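Section 9: Reporting a Workplace Injury in Dindum

This section covers the first report of injury, from opening the claim to sending it to the carrier. It is written for supervisors and office staff who have a Dindum login with the Reporter role. If you only have the Viewer role, ask your account administrator to change it before you start.

Shares: 9 | Comments: 2

Before you begin

Have these on hand:

- The employee's full legal name, home address and date of birth
- The date and time of the injury, and the date you were told about it
- The name and phone number of the clinic or hospital, if the employee went to one
- Names of any witnesses
- Your policy number as it appears on the carrier's declarations page

CAUTION: Do not hold up medical care to fill in the form. If the employee needs treatment, arrange it first and open the claim afterward.

9.1 Opening the claim

1. Log in and select Claims from the left menu.
2. Select New Report. The form opens on the Employee tab.
3. Type the first three letters of the employee's last name and pick the employee from the list. Payroll details fill in from Kundell if the two systems are connected.
4. Check the job title and the hourly rate. Kundell sends the rate as of the last closed pay period, so a recent raise may not show yet.
5. Select Save and Continue.

NOTE: If the employee is not in the list, select Add Manually. Employees added this way are not matched to payroll until the next overnight sync.

9.2 Describing the injury

1. On the Incident tab, enter the date and time. Use the time of the injury here. The time it was reported goes in the next field.
2. Choose the body part and the side. For more than one body part, select Add Row.
3. Choose the cause code. If two codes seem to fit, pick the one that describes what directly caused the injury. A worker who slips on a wet floor and strikes a shelf is coded as a slip.
4. Fill in the description. The field holds 754 characters, including spaces.

Write down what the employee told you and what the witnesses told you, and say which is which. Leave out opinions on whether the claim is valid. The description goes to the carrier, and in most cases the employee or the employee's attorney can get a copy.

Acceptable: "Employee states he felt pain in lower back while lifting a box from floor to cart. Witness D. Shetty states she saw him set the box down and hold his back."

Not acceptable: "Employee claims he hurt his back but he was complaining about it last month."

If you do have a concern about the claim, call the adjuster and talk it over. Do not put it in the form.

9.3 Adding documents

1. Open the Documents tab and select Upload.
2. Choose the file. PDF, JPG and PNG are accepted.
3. Pick a document type from the list. Files left as Unsorted are not sent to the carrier.
4. Repeat for each file, then select Done.

CAUTION: Do not upload medical records the employee has not signed a release for. The blank release is under Forms, Bhat Standard Set.

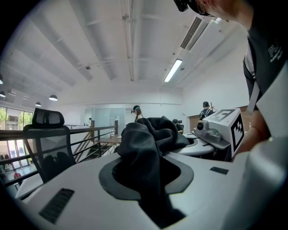
9.4 Sending the report

1. Open the Review tab. Missing items are marked in red and must be filled in. Items in yellow can be left for later.
2. Read the description once more. It cannot be edited after sending. You can add a supplement.
3. Select Send to Carrier.
4. Write down the confirmation number, or print the page. A copy also goes to the email address on your profile.

The session times out after 120 minutes without activity. Anything typed since the last save is lost.

NOTE: Sending the report to the carrier may not meet your state's own filing rules. Some states want a separate form from the employer, with a different deadline. Check with your carrier or state agency.

9.5 If the report is rejected

A rejected report goes back to your Drafts folder with a reason code beside it. The two most common reasons are a policy number that does not match the injury date and a missing date of hire. Correct the field and send again. The original submission time stays on record.

For a report that is rejected twice, contact Elango Krishnan or Ona Kļaviņa at the support desk and give them the claim number. Please do not open a second claim for the same injury.

Section updated in July by Hema Acharya.

Related items

Section 8: User Roles and Permissions
Section 10: Tracking Lost Time and Return to Work
Connecting Kundell Payroll
Cause Codes: Full List
Using Cameo to Request a Loss Run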